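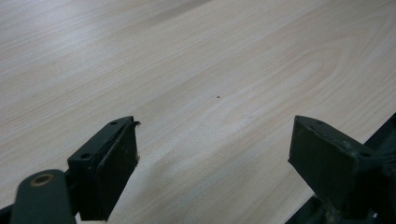

Pale wood-grain top, cathedral figure toward the right, small dark speck near the center.

Witum Tabletops: README and data card

Last updated: November

What it is

Witum Tabletops is a set of written records on the surfaces of ordinary tables: the color, the grain, the shine, and whatever has been left on them in the way of crumbs, rings, scratches and dust. There are 1123 records covering 50 tables. Every record is one row in a spreadsheet, written by a person looking at a tabletop or a photo of one.

If you are hoping to learn what tables are made of, you can stop reading. The set can't tell you, and I have doubts about any set of this kind that says it can. A printed surface and a cut one can share a pattern down to the last wavy line. Most of the tables were never turned over, and the top face is the face the manufacturer worked hardest on.

Where the tables are

The tables stand in three kinds of places: homes, a shared workroom in Vadon, and the dining floor of Kiều, a lunch place that let us write up its tables after closing. Homes make up the largest share. The workroom tables got written up more often per table than they deserved, mostly on Tuesday mornings when the room was free, and the set leans toward them as a result. Weight accordingly, or drop the repeats. The column table_id lets you do either.

Files

tabletops.csv: the records, one per row
tables.csv: one row per table, with room type and whatever the owner told us
shade_card.txt: our color words and how we used them
changes.txt: what moved between versions, incomplete for the early months

Columns in tabletops.csv

table_id: a number. It has no meaning beyond telling tables apart.

base_color: one or two words from the shade card. Expect "cream," "light beige," "honey," "mid brown," "gray" and so on. The line between cream and light beige is a matter of mood and lamp. I would merge them for anything serious.

streak_color: the color of the lines running through the base, if there are any. Faint gray and tan turn up together a great deal on the pale tables.

grain_type: straight, wavy, cathedral, mixed, or none. "Cathedral" is the trade's word for the tall arch where the lines bend around in a loop and carry on. It's used for any arch that a person would point at, however wide or lopsided. Where a tabletop has fine straight lines over most of its area and a single arch at one side, the rule was to enter "cathedral" and put the rest in notes. I opposed this rule and still do. It makes the arch look far more common than it is, since one arch in a corner counts the same as five across the middle.

sheen: matte, soft, or glossy. See the complaints below.

glare: yes or no. Yes means that reflected light hides part of the grain.

marks: none, few, many. A mark is anything visible on the surface that isn't the pattern, so a crumb counts, a dent counts, and a pen dot counts.

mark_guess: what the writer took the mark to be. The name of the column is deliberate. Do not rename it "mark_type" and then report accuracy on it.

wiped: yes, no, or unknown. Filled in only when the writer had wiped the table personally or had been told by someone who did. A smooth, clean-looking top with no known history goes down as "unknown."

notes: free text, uneven. Some rows have a paragraph and others have a comma.

How the records were made

2 people wrote the rows. They worked from the same shade card and did not talk while writing, but they had talked plenty beforehand, so their agreement should not be taken as independent evidence of much. Where they differed, both rows were kept for a week and then one was chosen. The choosing was done quickly. I have looked back at a handful of those choices and would reverse several.

The first count was 1208 rows. We took out repeats, rows with no table number, and rows where the writer had described a tablecloth. That left the 1123 now in the file. The removed rows are gone, and keeping them would have been wiser.

Some words come from the Bomell shade leaflet, a folded sheet of color names we picked up for the workroom and leaned on when our own vocabulary gave out. It is a sales sheet. Its names flatter the product, and two of its beiges look the same to me in any light I have tried. We kept the plainer names and dropped the ones involving sand, oats or weather.

What I don't trust

Sheen. A table under a window in the morning is "glossy" and the same table at 6 p.m. is "soft." Both entries are fair reports of what the writer saw. Neither is a fact about the table. The pale tops suffer most: a band of light across the middle turns the grain close to white, and a writer who sees only the bright part may enter "grain_type: none" for a table that has plenty of grain nearer the edge. Look for glare = yes together with grain_type = none and treat the pair as missing.

Marks. A dark speck on a cream surface gets noticed every time. The same speck on mid brown gets noticed when the writer is feeling patient. So the pale tables appear dirtier in the data, and one early reader of the file went away believing that people with light furniture clean less. The file supports no such thing.

Specks generally. "Crumb" is the favorite entry in mark_guess. A tiny dark dot could be a crumb, a bit of grit, a burn, a flaw in the finish, or part of the pattern. Without a fingernail test there's no saying, and the fingernail test was done on few tables and recorded on fewer. If a row says "crumb" and notes says nothing further, read it as "small dark spot."

The word clean. It appears all over the notes and was never defined. One writer used it to mean there was nothing sticky, the other to mean nothing visible from a standing position. I tried to separate the two uses afterward and gave up. Please don't build a cleanliness score out of it. I've seen a draft of one, and it ranked a desk above a kitchen table on the strength of a single adjective.

Direction of the grain. We recorded it at first as "left to right," "front to back" or "diagonal." Then it became clear that the answer changed whenever the writer stood somewhere else. Nearly every "diagonal" in the early notes means that somebody was standing at a corner. The column has been removed, though the word survives in notes, where it does no harm if you ignore it.

Things people have asked for

Wood species. No. Pale and finely lined is a look, shared by a long list of trees and an even longer list of print rolls. Owners were asked what they had bought, and their answers are in tables.csv under owner_says. Several owners of matching tables gave different answers.

Age of the table. No, for much the same reasons. Owners remember the move or the birthday and count from there.

A wear rating. Possibly, later. It would need the same tables seen again after a good stretch of use, in the same light and from the same side. Plans like that have been made before in Vadon and have generally lost out to lunch.

Advice on which tabletops hide crumbs. The set was not built for this, and I'd be wary of anyone quoting it that way. For what it's worth, busy mid-brown grain hides more from me than plain cream does. That is an opinion from wiping tables and you won't find it in the rows.

Reasonable uses

Practicing consistent description of surfaces. Comparing how two people name the same beige. Testing whether a color vocabulary holds up under different lamps (ours did poorly). Teaching someone to write down what they see before they write down what they suppose.

Unreasonable uses

Pricing furniture. Judging housekeeping. Identifying materials. Anything that needs the 50 tables to stand in for tables at large. They were the tables we could get at, which means that a certain kind of light, inexpensive-looking top is everywhere in the file and round tables hardly figure.

Known errors still in the file

Some rows spell gray as "grey," and a filter on one will miss the other.

The Kiều rows use "ring" both for marks left by glasses and for a curved figure in the grain. Check notes before counting either.

A few rows have marks = none with mark_guess filled in. I don't know which half to believe, so both have been left alone.

Blank cells in wiped should read "unknown." They will be filled in the next version.

Corrections

Send the table_id, the row as it stands, and the row as you think it should be. Say whether you were looking at the table or at a photo, and what time of day it was. Corrections to sheen sent without a time of day will be set aside.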